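Pulled over by an unmarked car at night, when do you have to stop?

Posted in Police and Traffic Stops by gallby_commuter

I drive home from the Brudinitz warehouse on McKinnon Road, and my shift lets out at 2 a.m. Last October a dark sedan with no markings came up behind me and put on red and blue lights in the windshield. That stretch has no streetlights and no houses. I slowed down, put my flashers on and drove to the Trolo gas station before I stopped. The officer was real and he was polite at first, then told me I could have been charged with fleeing. I got a ticket for 7 over and nothing else. Was he right? I'd like to know what to do next time.

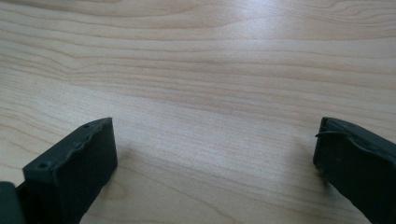
trafficdesk_retired
He could have written it up, but whether it would stick is another matter. Fleeing charges in most states turn on whether you were willfully trying to get away. A driver who slows down, turns on the flashers, stays under the limit and stops at the first lit place doesn't look much like that. The dash video would show all of it if his car had a camera.

What I would do is call 911 while you are still rolling, if you can do it hands-free. Give your location and the plate of your own car, say there is an unmarked vehicle behind you with lights on, and ask if it is one of theirs. The dispatcher can usually check with the officer over the radio. Stay on the line until you are parked. The call is recorded, so there is a record of why you kept going.

Once you stop, turn on the inside light, keep your hands on the wheel and leave the window most of the way up until you have seen a badge or ID. You can ask for it. Some departments carry a card with a photo and some only have the badge.

How far you can go is the hard part. There is no set distance in the law where I worked. I've seen a mile treated as fine and I've seen an officer get upset over a few blocks. Passing two or three good places to stop is going to hurt you. Check your own state's statute, as a few of them say something about unmarked cars and whether the officer has to be in uniform.

nightshift112
same thing happened to my cousin and it cost him 3,000 by the time the lawyer was paid. charge got dropped. just pull over

slowlane
I wouldn't go with "just pull over" every time, but I would think about the road you were on. If there is a wide shoulder and you have no reason to doubt the car, stop there. If something seems off - one light on the dash, no siren, driver won't hang back - make the call first.

Also, you can phone the Gallby police non-emergency number in the daytime and ask what they want drivers to do. I did that with my town. The person at the desk said flashers on, slow down, next lit lot, and call in. It took a few minutes. Write down when you called. It isn't legal advice and the county or state police may have a different answer.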